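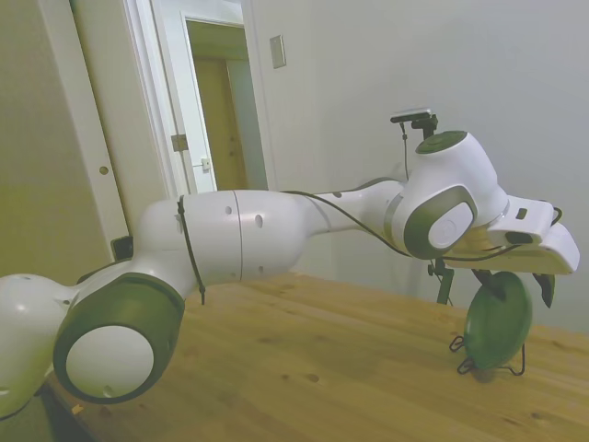 By Renata Farías
Filed under Kitchen, Storage
August 2022

A round flat thing has two stable positions: lying down and rolling under the fridge. Standing on its edge, like the green one over the light wooden table, takes a little help. The help is worth arranging. A stack of plates is a fine system until you want the one at the bottom, and a stack of lids was never a system at all.

I redid our lid and plate shelf in July, after a pot lid came down on my foot for the second time in a week. The whole job took an afternoon, including the part where I sat on the floor and ate crackers.

What you need

A wire or wooden rack with upright dividers
Non-slip shelf liner
A ruler or tape measure
Scissors
A box for the rejects

Empty the shelf

Take everything out and put it on a table. Match each lid to its pot. You will be left with three lids that fit nothing you own and one pot that has been wearing a dinner plate for years. Put the orphans in the box and write the month on it. If you haven't gone digging in there by winter, let them go.

Measure the tall way

Measure your biggest lid straight across, handle side toward you, then add two inches. That's the clear height you want between the shelf and whatever is above it. The extra space is for your fingers, which have to get in there too. People measure the shelf's depth and forget the height, and then they own a rack that works beautifully on the counter.

Oval pieces go in on the long side. They sit lower that way and are less interested in leaving.

Line, then rack

Cut the liner a bit smaller than the shelf so the edges don't curl up. Set the rack on top with the slots running front to back. My first rack was a Katex with slots so narrow that anything with a raised rim had to be persuaded. The one I use now is from Dustudeo and has four wide slots, and the rest of its virtues are that it doesn't tip over.

Load it

Heaviest piece first, against the side wall of the cabinet. Work out from there, getting smaller as you go. Lids with knobs should all face the same direction, otherwise the knobs meet in the middle and you lose a slot to their disagreement. Thin plastic plates can share. Ceramic ones shouldn't – they chip each other along the rim, and then each looks as if the other started it.

Test it

Pull out the piece in the middle with one hand. If its neighbors lean over to see what's going on, the slots are too wide. A folded strip of leftover liner at the bottom of the slot fixes that well enough. Then shut the cabinet door the way the people in your house shut it, and open it again slowly, standing a little to one side.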